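# Boas práticas de bancada para manipulação robótica

**Boas práticas de bancada** é o nome que se dá, meio informalmente, ao conjunto de regras que um laboratório segue quando um braço robótico vai pegar, mover e soltar objetos em cima de uma mesa. Eu mantenho este verbete na enciclopédia interna da Herkurari desde que o antigo ficou impossível de ler (eram três páginas só sobre etiquetas!), então perdoem a primeira pessoa: aqui a gente escreve como fala, e quem discordar edita.

## De onde vêm as regras

Existem normas de verdade para robôs industriais, a ISO 10218, e uma especificação técnica para robôs colaborativos, a ISO/TS 15066. Vale a leitura, mesmo que dê sono. Elas tratam de segurança: avaliação de risco, parada de emergência, limites de força e velocidade quando há gente por perto. O que elas não dizem é como arrumar uma cesta de frutas de mentira para que duas pessoas em dias diferentes obtenham resultados comparáveis. Essa parte cada laboratório resolve por conta própria, e o nosso jeito nasceu de uma planilha que o Ozan Yurt começou no projeto Rodard e que eu, confesso, achei exagerada na época. Hoje defendo quase todas as linhas.

## Antes de ligar o braço

O botão de parada fica ao alcance da mão de quem opera. Testa-se no começo de cada turno, com o braço parado e depois em velocidade reduzida, e anota-se o teste no caderno. Se o botão não respondeu de primeira, o turno não começa, e isso vale também para quem tem prazo na quarta-feira.

O raio livre ao redor da base é de 640 mm na nossa célula pequena. Mochila, caneca, cadeira, tudo fora dali. Cabos soltos são um capítulo à parte: o cabo que acompanha o braço precisa de folga para o movimento inteiro, e a única maneira decente de conferir é levar o braço devagar até cada extremo do percurso e olhar. Eu já vi um conector arrancado por causa de dois dedos de folga a menos — um susto e uma tarde perdida.

## Objetos e recipientes

Frutas artificiais são um clássico dos testes de preensão, e com razão. Têm formas variadas, não apodrecem e todo mundo reconhece uma maçã, o que ajuda muito quando a tarefa é dada em linguagem comum ("pegue a maçã verde"). O lado ruim é que costumam ser mais leves que as de verdade, então ninguém deve tirar conclusões sobre fruta de feira a partir delas.

Pelúcias entram na mesma família de tarefas, mas se comportam de outro jeito: cedem sob os dedos da garra e voltam à forma aos poucos. A regra é registrar o material de cada objeto na ficha, e não só o nome. "Pêssego" sozinho não serve para nada se existe um de pelúcia e outro rígido no armário.

Quanto aos recipientes, uma cesta aramada tem a vantagem de deixar ver o conteúdo pelos lados, e a desvantagem de que os arames confundem sensores de profundidade e prendem pontas de folhas. A Tsz-kin Wei sugere (e eu adotei) colocar sempre uma base têxtil ou trançada por baixo, para marcar a posição de partida e evitar que a cesta deslize quando a garra encosta na borda.

## Disposição inicial

Aqui está a maior briga. Existem duas escolas:

- **Disposição fixa:** cada objeto volta ao mesmo lugar, conferido com uma foto de referência. Boa para comparar versões de um mesmo controlador.
- **Disposição sorteada:** a ordem e a posição mudam a cada tentativa, segundo uma lista gerada antes. Boa para saber se o robô aprendeu a tarefa ou só decorou a mesa.

Na série Dalgleish usamos a segunda, com 2000 tentativas, e a lista de sorteio foi guardada junto com os dados. O que não se admite é a terceira escola, a do "joguei tudo ali de qualquer jeito". Parece aleatório, mas a mão da gente repete padrões: eu, por exemplo, ponho sempre as uvas por último!

## Registro

Toda tentativa recebe número, inclusive as que falham. Principalmente as que falham. A tentativa 2311 do Rodard, em que a garra fechou no vazio, é até hoje a que mais uso para treinar gente nova, e quase foi apagada por alguém que achava que estava limpando o disco.

Também se anotam a iluminação, a posição das câmeras e qualquer objeto que tenha ficado sobre a mesa sem fazer parte da tarefa. Câmera que foi esbarrada é câmera recalibrada, mesmo que "pareça igual". Tampos claros refletem as lâmpadas do teto, e um reflexo que muda de lugar já bastou para atrapalhar nosso detector.

## Pontos em aberto

Seguem sem acordo o intervalo entre limpezas da garra (o manual interno da Dralard, de onde veio nossa célula pequena, pede 6 horas de uso; eu acho pouco) e se a pessoa que arruma os objetos pode ser a mesma que avalia o resultado. Minha opinião é que não pode. A revisão deste verbete fica para julho, e até lá aceito sugestões na página de discussão.
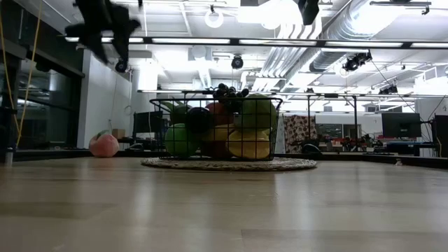

*Cesta aramada com frutas artificiais sobre base trançada; à esquerda, o pêssego de pelúcia e, no alto, a garra.*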